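Cosgrove Clothing Bank: progress report to the Drekus Fund

3 min read

Period covered: August to November
Prepared by Rawiri Partington, site coordinator

The grant pays for the sorting room lease, a part-time driver and the school clothing packs. All three are running. The lease on the Pikik Street unit was signed in August and we moved in the same week. The driver started later than planned because the first person we hired took another job. His replacement has been with us since early September and has not missed a route.

Donations are steady from the churches and the two apartment buildings on the north route. The drop bin outside the Hemier grocery fills fastest and brings in the poorest quality, mostly worn shoes and single items. We have asked the store manager if the bin can move closer to the entrance, where people can read the sign. He has agreed to try it after the holidays.

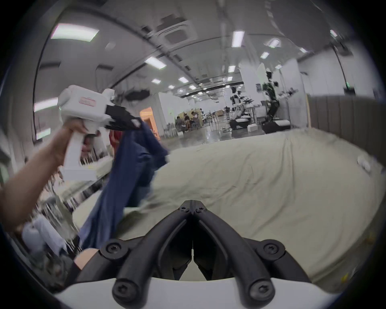
What happens to clothing that can't be given out?

It goes to a textile recycler, who collects every other Friday and pays by weight. The money is small and goes back into the fuel budget.

School packs are the part of the work we hear the most about. We set out to supply 17 classrooms this fall and reached all of them, though the last deliveries were made in October instead of September. The delay was on our side. We ran short of kids' pants in the middle sizes and had to buy new ones out of the contingency line. The receipts are attached to the financial sheet.

We changed how packs are put together after the first round. Teachers told us that families would prefer to choose, so each school now gets a shelf of sorted sizes along with the made-up packs. It takes us longer, and the schools like it better.
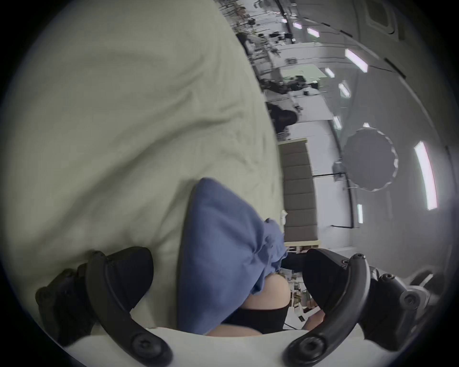 Soft blue fabric between two black gripper fingers.

Spending is close to budget except for fuel, which is over, and printing, which is under. We ask to move the unspent printing money to fuel. The heater in the unit needed a new fan and the landlord covered it. Insurance has been renewed at the same rate.
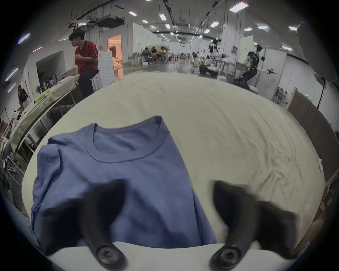 Staffing is our main concern for the next period. We have 3 people who can run a sorting shift alone, and one of them is leaving in the new year. Training takes several weeks, mainly on sizing and on what we can and can't accept. We would like to bring in two new shift leads in January so that they overlap with her.

Still open: the winter coat drive, the intake form in Spanish, and a second set of keys for the driver. The next report will include the school survey.

2 comments · 3 shares

This site uses cookies. By continuing to browse you agree to our use of cookies.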